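8 October 2024
Clay bench, afternoon into evening

Goals for today: get the yellow batch to stop cracking at the rim, settle on a tray, get the table surface clean enough that lint stops turning up in the finished pieces. Got through two of those, more or less.

Batch notes

Started from the Zasik base, same bag as last time, folded shut and clipped. Top inch had gone leathery so I cut that off and put it in the reclaim tub. 285 g on the scale after trimming. Color went in as paste this time, not powder. Much easier on the hands and no yellow cloud over everything. Kneaded 6 minutes by the wall clock, rest, then again till the streaks were gone. Still a few thin streaks when I cut it through with wire. Kneaded more. Fine after that.

Oil: 6 drops. Reynaldo wants to go higher, I'd leave it. With more it slides around under the roller and picks up shine you can't get rid of.

Feel: soft, holds a thumb print, print edges stay put. Pulls clean off the palm. Tore a strip to check, got a short ragged break and not a long stringy one. So closer to the June batch than to the last one, good.

Rim cracks: rolled a test coil and bent it around the jar lid. Hairline on the outside of the bend at first. Damp finger over it, closed up, did not come back after the rest. Second coil no hairline at all. I think the whole cracking business was dry base and not the pigment. Would like somebody else to repeat before we write that on the recipe card.

Tray

Been going back and forth on trays for too long. Tried:

Patside white one, deep. Walls too high, you end up reaching down in and scraping knuckles. Also the bottom has a texture that prints onto the clay. No.

Baking sheet from the kitchen shelf. Flat enough but slides, loud, and gets cold. Clay stiffens on the underside. Back to the kitchen it goes.

Yellow one, shallow, rounded corners. Keeping this. Rim is just high enough to stop a lump rolling off and you can get a scraper in against the wall. Only gripe is the color, yellow clay on a yellow tray, hard to see the last scraps when cleaning up. Ran a fingernail around the edge after and got more than I expected. Will use it for yellow and the pale colors only and find somthing else for the red.

Parking the lump: keep it by the left wall of the tray so the middle stays open for rolling. Don't press it down, it grabs the floor and you lose a skin of it getting it up again.

Table surface

Dark gray matte top is staying. I argued for the white board before and take it back. On white you see nothing till the piece is done and there's a hair in it. On the gray every bit of fluff shows.

Wiped it down twice, damp cloth then the dry one. The dry one is the problem I think, old towel, sheds. Still specks after. 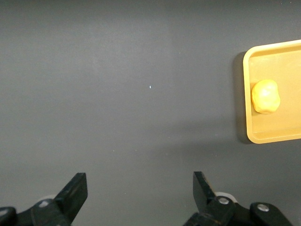
Lint, what to do

1. Throw out the old towel. Done, it's in the rag bin, leave it there.

2. Lint free wipes from the Lumanlan order. Box of 100, should be plenty if people don't use them for coffee.

3. Tape loop around two fingers, dab the surface right before the clay comes out. Tried it, quick, works on the bright specks. The very faint ones I can't tell, might be dust, might be dried crumbs of clay. Tape took some and not others.

4. No fleece sleeves at the bench. Includes me.

5. Check the tray too, not only the table. Corners hold stuff.

Want a before and after with the tape but need the light low from one side for it, otherwise the sheen on the gray hides everything. Lamp on the right, pushed back, seemed best. Makes a good shadow under the tray edge too, handy for seeing if it's sitting flat.

Drying test

Rolled a slab out of half the lump, cut strips with the brass edge, all the same width, didn't bother with the exact number. One set on paper, one set bare on the shelf, one set under the upturned bowl. Left them 40 minutes and went to deal with the sink.

Paper: curled at both ends. Paper is pulling water out the bottom.
Bare shelf: slight curl, one end.
Under bowl: flat, still soft, not dry enough to lift without stretching it.

Bowl looks like the way to go, only slower. Next time leave those overnight and look first thing. Also flip the paper ones halfway, Reynaldo says that is all they need. Maybe.

Put the strips back together with the rest afterwards, wet hands, kneaded in. It took them back without lumps you could feel. The paper ones needed more work, edges had gone crusty.

Storage

Urkwood tubs, the ones with the gasket. Damp sponge piece under the lid, not touching the clay. Old tubs with the snap lid leak air at one corner, all of them, please stop using those for anything but tools. Labeled tonight's tub on the lid AND on the side since lids get swapped. Yellow, paste color, 6 drops.

Mold check on the older tubs: green one has a sour smell but looks ok. Cut into it, same color through. Keeping an eye on it. Blue one is gone, fuzzy, tossed tub and all.

Left to do

Repeat coil test with fresh base, different hands
Overnight bowl strips
Darker tray for light clay? Gray would vanish on the table but who cares
Reynaldo Tiongson to bring back the thin wire cutter, the thick one drags
Order more paste color, the yellow tube is more than half gone already
Scale reads off by a gram or so when it's near the wall vent, move it
Write up rim crack thing properly once we've got the repeat

Sink drain slow agian. Scrape trays into the bin first, THEN rinse. Put a note over the tap.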